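Print this thread | E-mail this thread to a friend

Kitchen fitting: do you pre-drill everything or just the hardwood?

tilly_marrow
Right, settle an argument in our house. We're nine cabinets into a flat-pack kitchen (a Skesport one, bought in the April sale, and yes I know, I've read the other thread) and I've been drilling a pilot hole for every single screw. Hinges, drawer runners, the lot. My other half thinks I'm mad and that we'd have finished by now if I just leaned on the screws and got on with it. He did two hinge plates his way last night and one of them has gone in squiffy, so now the door catches on its neighbour. He says that's the door. I say it's the hinge.

So, do you pre-drill everything? And if so, what size bit for an ordinary 4mm screw? I've been using 2.5 because it was the one already in the drill.

brackenhill
Everything. Always have. 2.5 is fine for chipboard, I'd go up to 3 for oak or beech or you'll be snapping heads off. My dad used to rub the threads on a candle stub before they went in and I still do it with anything hard.

The squiffy one is the hinge, by the way. Sorry to him.

oddsock_dave
I'm going to disagree with brackenhill, at least for chipboard carcasses. Proper chipboard screws have a coarse thread and they're meant to bite. If the pilot hole is too big you've thrown away half your grip, and on a hinge that gets opened 200 times a week you'll know all about it by Christmas. A little dimple with a bradawl so the point doesn't wander, then straight in. I've done two whole kitchens like that and neither has fallen off the wall.

Where people go wrong is using the big drill for it, full speed, no clutch. That chews the hole out in half a second!

brackenhill
A 2.5 hole under a 4mm screw isn't too big, Dave. The core of the screw is about that anyway and the thread does the holding. If you were drilling 3.5 I'd be with you.

oddsock_dave
Depends on the screw. Some of the ones in the Skesport bags are nearer 3.5 across the thread and thin as a noodle in the middle. I wouldn't put a 2.5 anywhere near those.

tilly_marrow
Oh no. I've got a whole bag of the noodle ones. They're the drawer runners. I've done six drawers.

oddsock_dave
Do they feel tight? If they pulled up firm, leave them be. If any just spin, take the screw out, poke a matchstick in with a blob of wood glue, snap it off flush, leave it overnight and go again. Stronger than new.

lemon_curdle
Long-time reader, hardly ever post, but I went through this last year with the utility room and what sorted it for me was getting off the combi drill and onto a small driver with a clutch. I'd been doing it all on a great heavy Troltness thing that weighed as much as the cat, and I stripped more holes than I care to remember. Once I'd swapped over I could feel the screw going home.
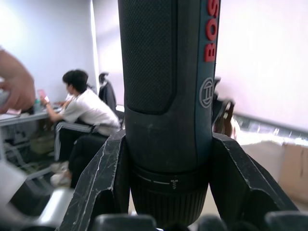
Cordless screwdriver, with the little white screw mark on its collar.

Start on the lowest setting that will turn the screw all the way in, then go up one click at a time if it stops short. Last quarter turn by hand if it's a hinge. It sounds fussy but you get into a rhythm and I had the radio on, so it was quite a nice couple of evenings really.

And for what it's worth I dimple for chipboard and pilot for real wood, so I'm on both sides of this one (sorry!).

brackenhill
Fence-sitter ;)

Agree about the clutch though. I'd also say check your bits. Most people I know are using PH2 in a PZ2 head and then blaming the screw when it cams out. If there are four extra little lines between the arms of the cross it's a Pozi. Dhillon's on the ring road sell them loose from a tub by the till, which beats paying for another set with eleven bits you'll never touch.

gasket_and_sons
Fitter here, retired, bad knees. You're all right and you're all wrong. Factory carcasses come with the hinge holes already started, so why is anybody drilling those? Find the factory holes. If they're not there, you've got the panel upside down or back to front. I've seen that more often than I've seen a bad screw.

For hanging wall units, pilot through the back rail and don't be shy. That's the one that comes down on your head. And take the doors off before you lift them up there.

tilly_marrow
gasket, I have just been into the kitchen with a torch and I would like it noted that there ARE factory holes on the cabinet with the catching door. They're on the other side. The whole side panel is flipped. We built it on 26 June 2022 and it has taken until tonight to spot it, I could cry.

oddsock_dave
Hahaha, so it WAS the door, sort of.

tilly_marrow
He's being unbearable about it.

Is it worth taking the cabinet apart to swap the side over, or can I put fresh holes where the plates ought to be and live with it? It's the one under the worktop next to the cooker, and the worktop isn't on yet.

gasket_and_sons
If the worktop isn't on, take it apart. Ten minutes with the cam locks. Once that worktop's down you'll be looking at it for years. Mark the old screw holes with a bit of masking tape so you don't get muddled, and fill them with the wax sticks afterwards. Plolance do a decent white one.

brackenhill
I'd leave it, personally. Shim the hinge plate with a sliver of card, wind the side screw in, door sits straight, kettle on. It's inside a cupboard.

gasket_and_sons
The edging will be at the back, though. She'll have raw chipboard at the front next to a cooker, and steam gets into that.

brackenhill
Fair point, hadn't thought of the edging. Take it apart.

lemon_curdle
Does anyone know if the wax sticks cope with heat? I used one near our boiler and it went a bit shiny.

tilly_marrow
It's in bits on the floor. Four cam locks out, one refusing. He's gone to look for the pliers.

Print this thread | E-mail this thread to a friend

Recent threads in Kitchens and Fitting

Skesport spring sale: is it worth the wait?
Worktop joint has opened up, help
Soft-close hinges that slam
£300 for fitting a hob, is that normal?
Best way to cut a plinth round a wonky floor
Tiling before or after the wall units?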